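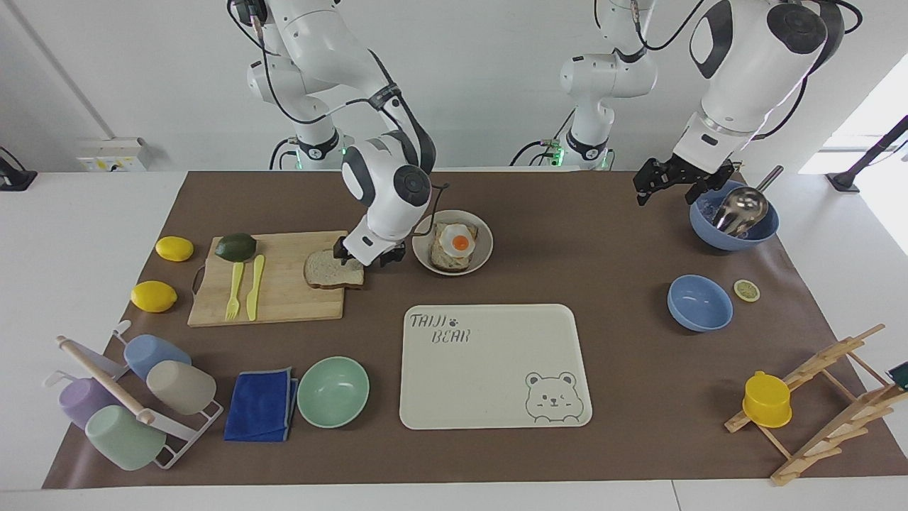
One parent who wrote to us in January wanted to know whether her son could see the nurse at the Sulcombe clinic before his asylum papers had come through. He can. Papers are not checked at the door, and the same goes for every service on this page.

Home | Our clinics | Getting help | FAQ | Contact

Questions about the Sulcombe health programme
Last updated April 12, 2021

Who can use the clinics?
Anyone living in the district, whether they are settled, newly arrived or passing through. Last year we saw 3,000 patients, of whom 1,089 were children under five.

Do I have to pay?
Appointments, vaccinations and basic medicines are free. Glasses and dental work are not covered, but the front desk keeps a list of places that charge less.

What if I don't speak the language?
Ask for an interpreter when you book. If you turn up without booking, we can usually get one on the phone. Please don't ask your children to interpret for you.
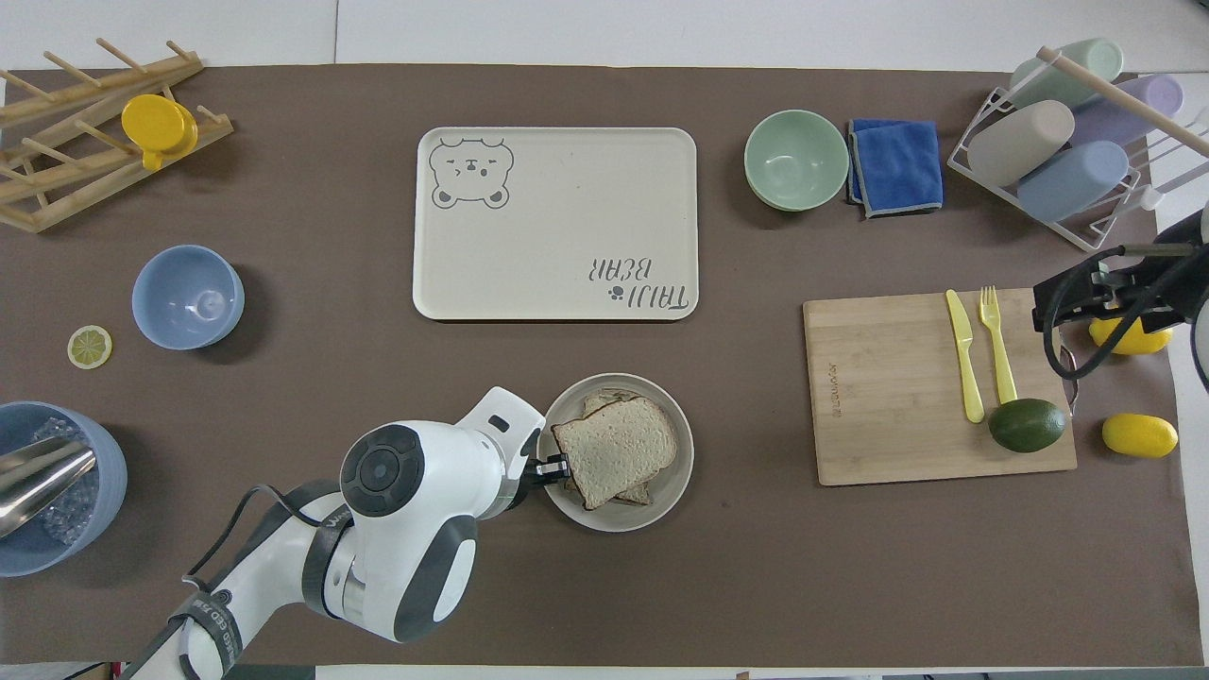

Telephone interpreting works for most appointments. For a first antenatal visit or a mental health assessment we prefer to have the interpreter in the room, so the wait may be a few days longer.

Where are the clinics?
The main clinic is in Sulcombe, with a smaller one at Brostia. The mobile clinic run with Rangel stops in the outlying villages twice a month. Bus 71 passes the main clinic.

Can I get my regular medicine?
Bring the box or an old prescription if you have either. We stock 186 medicines. Insulin and inhalers are always kept at both sites. Anything else has to be ordered and takes up to a week.

Will you share my details?
Your notes stay with the clinic. They go to a hospital only if you are referred there and have agreed to it.

We use cookies to see which pages are read. Accept | Settings

Comments (3)

Does the mobile clinic do blood pressure checks? My father can't manage the bus.

Yes to the above, they did mine last month. Get there early.

The Brostia phone number on the contact page is still the old one.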